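Notebook – February, bench 2, Odstead workshop

Started at 7, sim rig up by the second try. Goal for the morning was the kitchen door and cabinet tasks for the Hostby job, arm only, no base motion. Luzius Leitner wanted the grasp checked before anyone touches the approach path again.

Ran 80 episodes with the new grip width. Failures were mostly late ones: fingers closed fine, then the wrist ran out of travel on the pull. Three of the bad ones looked like the planner picking a pose too close to the cabinet. I moved the start pose back and left the rest alone. Seeds and settings are in the Zatano folder under this month.

Still no answer on whether the real doors have the same handles as the model. Asked Hostby again.

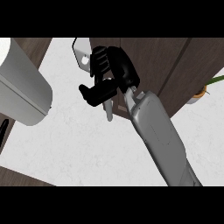
The gripper closing on the fitting is the part I trust most now. What I don't trust is how much room it leaves next to the cabinet. On the real unit I would want more clearance than this before letting it run with people in the room.

Spoke to the night crew after lunch. At present they open and check every unit by hand at the end of the shift, and most of them would be glad to give that up. What they asked was who gets called when the arm stops at 3 in the morning. Right now the answer is me, and that can't last. The Cabanatuan site gave the reset job to the line leads and paid them for it. I wrote that down as a request for our site too.

Two of the crew will sit with me for the next set of runs. They know which doors stick, and the model has no sticking doors at all.

To do: add friction to the hinges, rerun with the same seeds, write the reset steps on one page.

Comments

LL: Keep the old start pose as a second config, please. I want to compare.

night lead: One page is good. Put the stop button first.

bench 3: Hinge friction values from last year are in the shared sheet, second tab. Check the units.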